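A visit to the Nechyporuk picking lab

Posted February 5, 2018

The Nechyporuk building is on the far side of the ring road from the station, and the bus stops short of it, so allow for a walk. I went with a small party from our trade group. Most of us work in warehousing, and we wanted to know how much work goes into teaching an arm to pick up things it has not been told about beforehand.

We signed in, left our coats in a meeting room and had a short talk first. The lab shares the ground floor with Forkanico, a firm that makes storage trays, and the two have been working together since November. The project is called Trorari. Its aim is to collect a large set of grasp attempts, good and bad, and to train a model on them that can say where a gripper should close. The target for the first round is 2498 attempts. They had passed 1000 before our visit and were hoping to finish without changing the set-up.

Each attempt is stored with a view of the bin before the arm moves, the position the gripper went to, and a mark for whether anything came up with it. Failed attempts are kept. One of our party asked if it would be quicker to throw them away, and was told that the model needs them as much as the others.

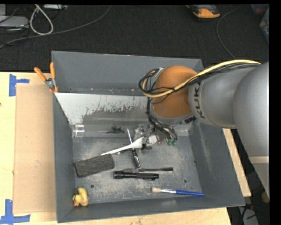
The choice of objects took up more of the talk than I had expected. The lab keeps a stock of ordinary small items and puts a handful in the bin at a time, then swaps them over after every 20 attempts. They look for shapes that cause different kinds of trouble. A screwdriver is thin at one end and thick at the other, so a grasp that suits the handle is no use on the shaft. The paintbrush has the same sort of problem, with soft bristles at one end and a hard blue handle at the other. The rubber duck had ended up right in the front corner, against the walls, and corners are where the long white finger has least room to work. The bin walls slope inwards for that reason among others, though from what we were told things still collect at the edges.

The arm is a KUKA. The gripper was put together in the lab and has been through several versions. Its fingers are made to be replaced, and a spare set is kept in a drawer under the desk. The floor of the bin is well scratched, and I asked whether the marks would confuse the vision side. The answer was that a worn bin is closer to what a customer would have, so they have left it alone.

After the bin we were shown the labelling desk, where a person checks the stored attempts on a screen and corrects the marks. This is slow work -- the software gets most of them right, but a thin tool held by its very tip can be missed. Checking is done in the mornings and collecting in the afternoons.

The last stop was a rack of trays from Jonditness, which will be used in the second round in place of the metal bin. That round has a target of another 1000 attempts. No start date has been set.

Tea was provided. Visits can be arranged through the front office, and groups are kept small as the room is narrow. Flat shoes are advised, and bags have to be left upstairs.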